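**Progress report, Grunddale manipulation project**
Submitted 2023-08-18 to the Daltano program office
Prepared by Severyn Derkach, data collection lead

Work during this reporting period centered on the two-arm flower task, the second of the household tasks named in the grant agreement. The task asks the arms to place cut stems in a vase on a tabletop. It was chosen for its thin, flexible objects, which the earlier block and dish tasks did not include.

The team recorded 144 accepted demonstrations against a target of 300 for the full task. All were performed by trained operators and reviewed by Stepan Lytvynenko before being added to the training set. Each accepted episode carries a start label, an end label and a short written instruction.
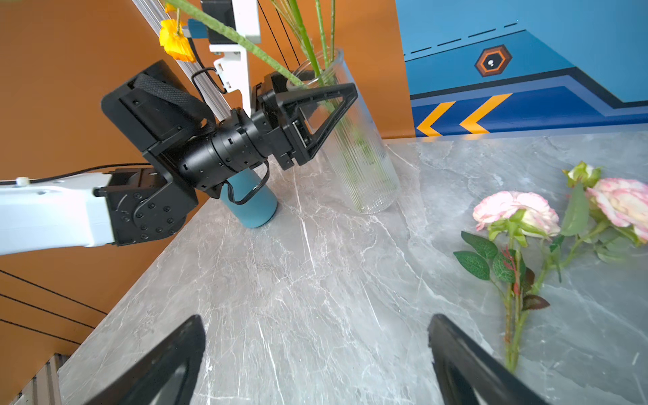 Most rejected episodes came from two causes. In the first, a stem was gripped too low and swung against the rim of the vase. In the second, the operator paused long enough that the recording showed no useful motion. Revised operator guidance was issued in March, and the review notes show fewer long pauses since then. Gripping height remains a concern — particularly with leafy stems — and will be covered again in the next operator session.

A first policy was trained on the accepted episodes at the Clegg site. It reaches for a stem in most trials but does not yet place it dependably. We do not consider these results ready for outside release, and no success rate is reported for this period.

Spending is within the approved budget. One change is requested: the transfer of 10 operator days from the Lutard task, which has not started, to the flower task. The transfer would not affect the total award.

Next steps:

- Complete the remaining demonstrations
- Vary the starting position of the stems more widely
- Retrain the policy and report placement results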